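Chapter 6
Showing It the Way: Demonstration by Hand and by Remote Control

What you need before starting: Chapter 3 (sensors and what they leave out), the first half of Chapter 5 (policies), and some patience.

6.1 The driver is part of the data

Every teacher eventually discovers that students copy the wrong thing. Show a child how to tie a knot and the child will also learn to stick out the tongue while doing it. Robots are the same, except that they have no sense of shame and will stick out the tongue 40 times in a row if the recordings say so.

In this chapter we stop writing down what the robot should do and start showing it. There are two common ways. In the first, a person takes hold of the machine and moves it through the task, the way a golf coach takes hold of your elbows. This is called kinesthetic teaching, and it works well on arms that are light, slow and willing to be pushed. In the second, a person sits or stands somewhere else with a controller and steers. This is teleoperation, and for anything with wheels or legs it is usually the only polite option. Few people want to drag a machine down a public walkway by its shoulders, and fewer want to be seen doing it.

Both methods produce the same kind of record: what the robot sensed, and what it was told to do, paired up moment by moment. Both also produce a record of the teacher, who was not asked. If the operator drifts left when bored, the robot will learn that left is where one goes. If the operator brakes hard for pigeons, so will it, and it will also brake for paper bags.

Our running case is the Hesby exercise, a set of teleoperated drives with one plain instruction: follow the promenade, keep off the grass, arrive. The operator works from the robot's forward view alone. Students at Marín have repeated the exercise for several years, and the average first attempt lasts 14 seconds before somebody says a word we have left out of this edition. The second attempt goes better. By the fifth, most people have stopped leaning in their chairs to help the robot turn.

Before reading on, decide where you would steer, and by how much.
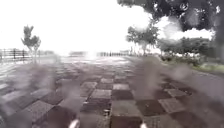
Text and exercises by the Miseck course group
Chapter 6, revised July

Most readers answer "straight ahead," and most readers are right. The interesting question is what they used to decide. Some follow the railing on the left. Some aim for the bright patch at the far end, as moths do. Some line up the checkerboard and keep the rows square to the direction of travel, with the two white tips at the bottom as a rough gun sight. And some simply stay where the water smudges aren't.

All of these people would push the stick the same way, and a recording of the stick can't tell them apart. That is the central trouble of this chapter. A demonstration stores the action and throws away the reason. The learner has to invent a reason of its own, and it has terrible taste. Given a hundred drives along checkered tile, it may decide that checkered tile is what the world is made of, then come to a stop at the first stretch of smooth gray paving, like a cat at a closed door.

Glare and droplets make things worse, though less than you might fear. A human operator looks past a blurred patch almost without noticing. The camera has no such manners and hands the blur to the learner along with everything else. You might be tempted to throw these recordings out and keep only the crisp ones. Resist it. A robot raised entirely on clear views will behave beautifully until the weather changes.

6.2 Two bad habits of good drivers

The first bad habit is driving too well. An expert stays in the middle of the path, so the recordings contain almost nothing about the sides. Sooner or later the robot wanders over there by itself, finds that no lesson covers its situation, and makes something up. The cure is to have the operator get into mild trouble on purpose and then recover, keeping the recovery and marking the blunder so it isn't copied. Operators enjoy this part more than they should.

The second is driving from memory. Someone who has walked the route knows what lies beyond the glare and steers by that knowledge, which the camera never had. In the Movimville drives, described in Section 6.4, the operators who knew the path best gave the most confusing lessons.

Exercise 6.1. Write down the cue you used to choose your heading. Now cover that part of the view with your thumb and choose again. If the answer changed, explain what a learner would need in order to change it too.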